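A place for the keys

4 September 2021

I lost my car key again in June, and that was the last time I was willing to put up with it. I had parked on Giscombe Street, walked in with two bags of groceries, and put the key down somewhere between the front door and the refrigerator. The next morning I spent most of an hour looking for it. It was in the bag with the onions.

We have never had a proper spot for keys. For a while they went in a blue bowl on top of the microwave, but the bowl also collected batteries, rubber bands, expired coupons and the little Allen wrenches that come with furniture. Then I put up a strip of adhesive hooks by the door. The adhesive let go of the wall in the first humid week and took some paint with it. I am not supposed to drill in this apartment, so anything that screws to the wall was out.

What I ended up with is a small stand, the kind usually sold for necklaces and bracelets. It is black metal, T-shaped, with an oval tray at the bottom and four hooks under the crossbar. I found it at Imhof, the housewares store in Jarkorgate, on the shelf with the jewelry boxes. There was a nicer one by Limura with a wooden base, but the hooks on it were tiny and set so close together that a key ring would have had to share.

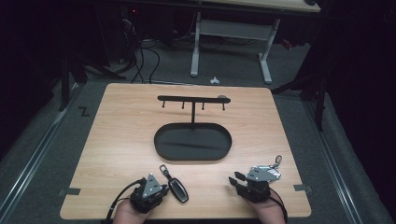
The fob is the thing I wanted off the kitchen counter. It's a smooth black oval and it slides on anything. It also has only a small ring, so I wasn't sure it would hang well. It hangs fine if I use one of the outer hooks. On the inner ones it knocks against the post when you walk past. The house key and the mailbox key go on the other side, which keeps the weight fairly even.

The tray took longer to figure out. My first idea was to use it for coins, and within a week it was the blue bowl all over again. I emptied it and made a rule that only things I take out of the house every day can go in it. Right now that means a transit card and my work badge. Sunglasses don't fit. They go on the shelf.

I did put felt dots on the underside. The metal made a scraping noise on the table every time I pulled the keys off in a hurry, and I leave before other people in the building are up. A pack of 50 dots cost less than a coffee and I now have felt under nearly everything I own, including the toaster.

A few things I would look for if you are buying one. Check that the hooks curve up far enough to hold a ring that gets yanked sideways. Get a base with some weight. Mine is just heavy enough, and I wouldn't hang a big bunch of keys from one end of it. A raised rim on the tray is worth having too, or the cards end up on the floor.

It has been 2 months and I have misplaced the key once, when I left it in a jacket. The jacket is a separate problem. I'm working on the hall closet next, which still has the vacuum from our old place in it and a box marked MISC that I haven't opened since we moved.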